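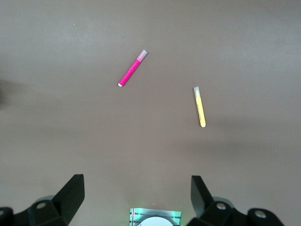 *Survey Methods Bulletin, Issue 19, p. 5*

## Missing Responses: Frequently Asked Questions

**What counts as a missing response?**
Any item left blank, marked with two conflicting answers, or returned unreadable. "Does not apply" is a valid answer and is coded separately.

**May I delete incomplete records before analysis?**
Not as a first step. In the Clurkancombe household survey, 144 of 700 records lacked an income figure. Dropping them would have removed mostly older residents — a group the survey was meant to reach.

**Is it acceptable to fill gaps with the average?**
The Office advises against it. Average values make the data look less variable than they are, and standard errors come out too small. Multiple imputation is preferred.

**What must be reported?**
State the number missing for each variable, the method used, and whether results changed under a second method.

**Whom should I contact?**
Write to Judit Vincze, Data Quality Office, Garna Institute. Please attach your codebook.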